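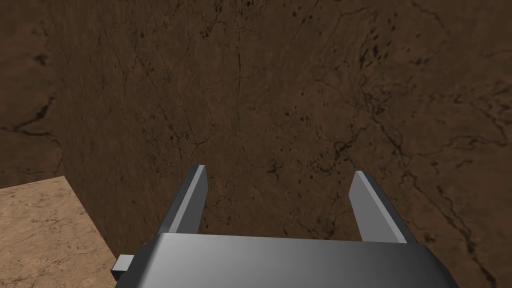 **Tulsa, Okla., 30 Sep 2024**

# Unska Official Light Stick, Version 2

**Maker:** Peltura
**Sold by:** Truvemau Fan Goods
**Status:** in stock, one per order until the December tour dates go on sale

We carry the new Unska light stick and we are happy to sell you one. We are less happy with what the box says, so please read this page before you spend the money.

The first version was a plain thing with a clear dome, one button and a wrist strap. It lit up. Version 2 costs more and promises "a deeper bond with the stage." As far as our staff can tell, the bond is a Bluetooth chip and an app. You type in your seat number before the show and the venue changes your color for you. If you have been to a big pop concert lately you have seen this done, and it does look good from the upper level. Whether it looks good from inside the crowd, where you are one dot, is up to you.

## What you get

- Light stick with screw-on dome
- Wrist strap
- Cloth pouch
- Paper quick-start sheet (Korean and English)
- One random photo card out of a set of 19

Batteries are not included. It takes three AAA cells.

## The photo card

Peltura calls the card a "gift." You can't pick it, we can't pick it for you, and we won't open boxes to look. There are 19 in the set. Some people will buy a second stick to chase a certain member, and we would ask them to trade first. The card board by our register is free to use and moves pretty fast on weekends.

## Colors and modes

The box claims 1,000 colors. Elsie Lockyer, who runs our returns desk, went through the app's color wheel with one of our store units and stopped caring well before that. Most of the blues look like the same blue once they pass through the dome. Without the app you get steady, slow blink and fast blink, all in the group's official green.

Peltura also gives a control range of 200 feet. We have no hall to test that in, so take it as the maker's number. In our store the link held from the front door to the stockroom – a much shorter walk.
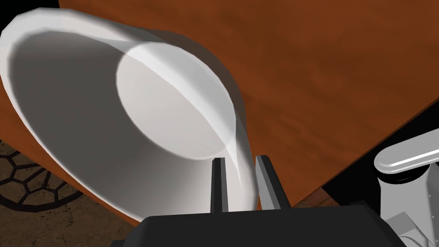
*White cup on a wooden table, close up.*

## Will it work at the show?

Probably. Seat pairing is switched on by the tour, and dates get added late. Lamisi Essien from our web team took her stick to the Ametepe Hall fan event, where pairing was listed on the ticket page and then not offered at the door. Everyone used slow blink and had a fine time. The maker's notice only says that features "may vary by venue," so check with the venue if pairing is the reason you're buying.

Version 1 sticks can't be updated. They still light up, and we have heard of no show that turns them away. If yours works, we'd keep it.

## Fakes

Real units have a Peltura sticker under the battery cover with a scratch-off code. The code can be registered once. A clean sticker doesn't prove much by itself, and we have seen good copies, so register yours the day it arrives and write to us if the app rejects it.

## Returns

Sealed boxes can come back within 30 days. Opened boxes can come back only if the stick is faulty, and the photo card has to come with it – yes, even that one. We don't refund sticks because a show was moved or because a member left the lineup.

Spare domes and straps are listed under Parts.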